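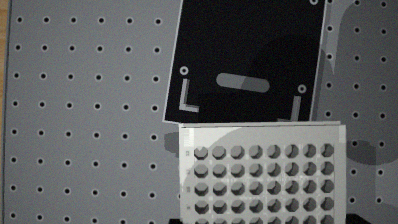
LAB METHODS > HANDOUTS > WEEK 6

Courses / Biology / Intro Lab Methods / Handouts / Serial Dilution and Plate Layout

Serial Dilution and Plate Layout

Yuxi Lu
Revised 22 May 2025

Read this before the lab session and bring a printed copy. The calculations in section 3 will be used again for the yeast practical.

1. Why we dilute

Many samples are too concentrated to measure directly. A plate reader gives a useful signal only over a certain range. Above that range the readings flatten out, and two samples that differ a lot can look the same. Diluting brings the sample back into the part of the curve where the signal changes with concentration.

A serial dilution is a chain of dilutions, each one made from the one before. If every step is 1 in 10, four steps take you to 1 in 10,000. Doing that in one step would mean measuring a very small volume of sample into a very large volume of water, and the error in the small volume would carry straight through to the answer.

The cost of a serial dilution is that errors pass down the chain. If the second tube is wrong, every tube after it is wrong too. Mix each tube well before you take from it, and change the tip between tubes.

2. Terms

Stock: the solution you start with.
Diluent: the liquid you dilute with. In this course it is the buffer in the blue-capped bottles unless the sheet says otherwise.
Dilution factor: final volume divided by the volume of sample added.
Blank: a well with diluent and reagent and no sample.
Replicate: a repeat of the same condition in another well.

Students often mix up "1 in 10" and "1 to 10." In this course, 1 in 10 means one part sample in ten parts total, so one part sample and nine parts diluent. We do not use "1 to 10" because different books mean different things by it. If you see it in a paper, check the methods section.

3. Calculations

The basic relation is C1 x V1 = C2 x V2. C1 and V1 are the concentration and volume you take. C2 and V2 are the concentration and volume you end with. Keep the units the same on both sides.

Worked problem. The stock dye is 918 micromolar. You need 6 mL at 153 micromolar. How much stock do you take?

V1 = (153 x 6) / 918 = 1 mL

Add 5 mL of diluent to bring the total to 6 mL. The dilution factor is 6.

Second problem. A diluted well is read off the standard curve at 561 micromolar. It was a 1 in 8 dilution of the original sample. The original concentration is 561 x 8 = 4,488 micromolar. Write the factor next to the reading in your notebook at the time you take it. Most wrong answers in the April reports came from leaving out the factor or applying it twice.

4. Planning the layout

A standard 96-well plate has rows A to H and columns 1 to 12. Draw your layout before you pick up a pipette. Three things go on the drawing:

- standards, with their concentrations
- unknowns, with their dilution factors
- blanks

Put the standards in two neighboring columns so that each one is in duplicate. Run them from high to low going down the plate. Keep at least two blanks, and do not put them all in a corner. Wells at the edge lose water faster than wells in the middle, and on a long incubation this makes the outer readings drift. For the short assays we do here the effect is small, but you should know it is there when you read published work.

Turn the plate so that A1 is at the upper left and leave it that way. A plate turned end for end will still fit in the reader and will still give numbers.

5. Standard curves

Plot signal on the vertical axis and concentration on the horizontal axis. Subtract the mean of the blanks first. Fit a line only through the points that look straight. If the top one or two standards bend over, leave them off the fit and say so in the report.

An unknown that reads above your highest usable standard has to be diluted further and read again. Do not extend the line past the last point.

The Predik worksheet will do the fit for you, but for this lab you must also draw one curve by hand on the graph paper provided.

6. What to hand in

Layout drawing, raw readings, both curves, and the answers to the problems below. Show the working. Reports go in the tray outside room Illine 2.

Problems

a. You have 20 mL of a 50 mM buffer and need 10 mL at 5 mM. Give the volumes.
b. A sample goes through three 1 in 5 dilutions. What is the total factor?
c. Two replicates read 0.41 and 0.78. What would you do before taking the mean?

Reading: Gu lab manual, chapter on volumetric work. The Plavthorpe notes on pipette checking are optional.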